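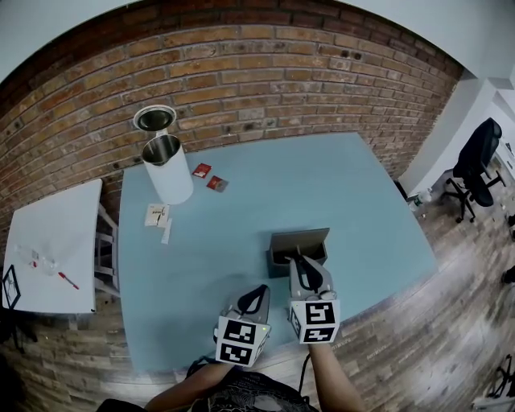
How do things get packed into a box?

Most small things that come through the post have been packed in a box first. A box keeps things together, stops them getting scratched and makes them easy to stack. Packing one well takes a bit of planning, and you can try it on any table at home or at school.

Start with a clear space

Packers like a table with room to spare. The box goes near the front, where both hands can reach it. The things that might go inside it go further back or to one side. In the photo at the top of this page, the small dark grey box is near the front of a light blue table. Two small red packets and a white canister with a silver inside are further back.

Bottles and pens can roll, so they need a place of their own. A side table is good for this.

Open the lid all the way

Many small boxes have a lid joined on along the back edge. This kind of lid is called a hinged lid. When it is propped up, it leaves the front of the box clear for your hands. If it keeps falling shut, fold it back gently along the crease a few times.

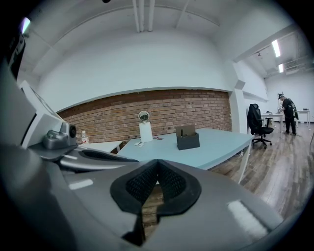
Boxes and card

The grey box on the right of the table is made of cardboard. It has an open top and a taller flap at the back, and there is a thin dark thing standing upright inside it. Thin, flat things often fit best this way, because they take up less of the bottom of the box.

Some cardboard has a wavy layer of paper in the middle, glued between two flat sheets. The waves hold air, and this makes the card light but hard to squash. You can see them if you look at the cut edge of a parcel box. Other boxes are made from one stiff sheet.

What about round things?

The round mirror on its white stand is a harder shape to pack. A circle leaves gaps in the corners of a box. Packers fill gaps like these with crumpled paper so that nothing slides about. Mirrors are made of glass or shiny plastic and should be wrapped before they are packed. Ask a grown-up to help with glass.

What goes in first?

Heavy things go at the bottom. Light things go on top of them. Small papers and cards can be slipped down the side, or laid flat just before the lid is closed.

Try it yourself

Find an empty box and 5 small things that will not break. Pack them and close the lid. Now tip the box slowly from side to side and listen. If you hear things moving, open it and put some paper in the gaps. Then take everything out and pack it in a different order.

Words to know

Crease: a line where card or paper has been folded.
Flap: a piece of card that folds over to close a box.
Hinge: the part that lets a lid open and shut.

Written by Selorm Amissah. Checked on Sat 19 July.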